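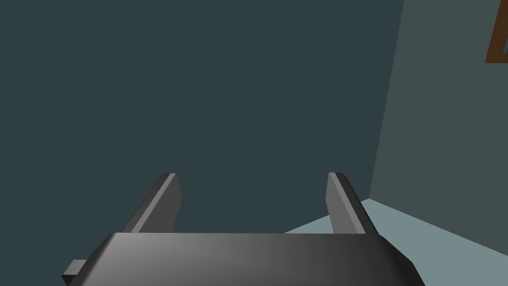 The new landlord portal from Joton went live in Vomham in May, and the sales pitch is that tenants will save up to 200 dollars a year in late fees. I'd like to see the math. To save that much you would have to be paying late almost every month, and a person who pays late every month is probably short of money, not short of an app.

Sign-up is free for the first 80 households. After that it costs 5 dollars a month, which the flyer puts on the back in small type.

Torquil Halliday, who manages the Carnegie Street buildings, told me paper checks are still welcome. He said so on the phone. When I asked for it in writing he said he would get back to me by Friday, and I am still waiting.

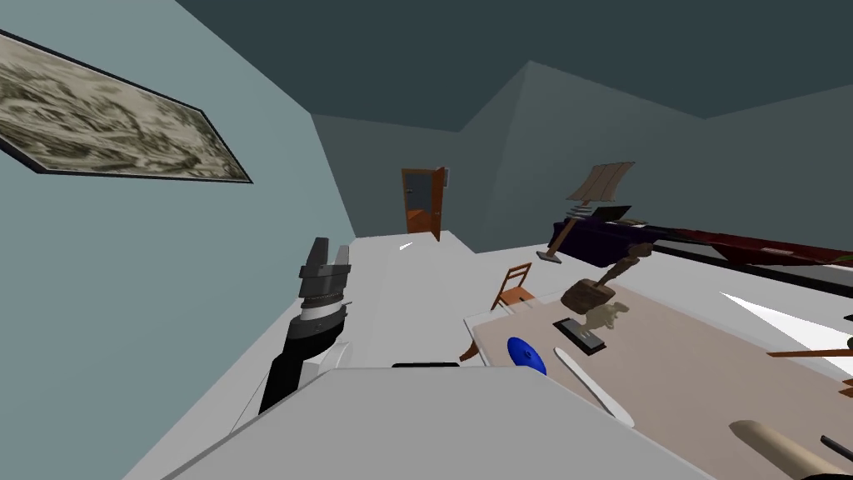 Can a tenant be made to switch in the middle of a lease?

It depends on what the lease says about payment. If yours names checks or money orders, that wording should hold until renewal, so read it before you click anything.

Then there is the deposit. Joton wants 150 dollars moved into something called an Eltach wallet, where it sits "ready for repairs." Ready for whose repairs, and who signs off on them? The terms say disputes go to a help desk. I called it at ten in the morning and got a recording.

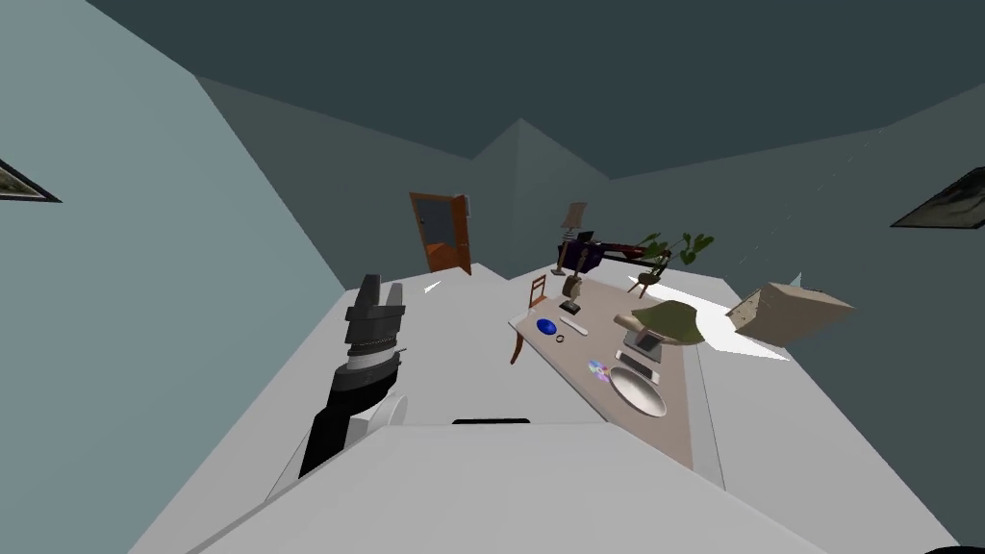
I also asked whether the wallet pays interest. The recording did not cover that. Maybe all of this gets fixed by fall, and if it does I'll print it. Until then my own rent goes in an envelope, and I keep the stub.

Filed under: Renting & Money

Related items
Reading a lease before you renew it
What counts as normal wear
Water bills: who pays when the meter is shared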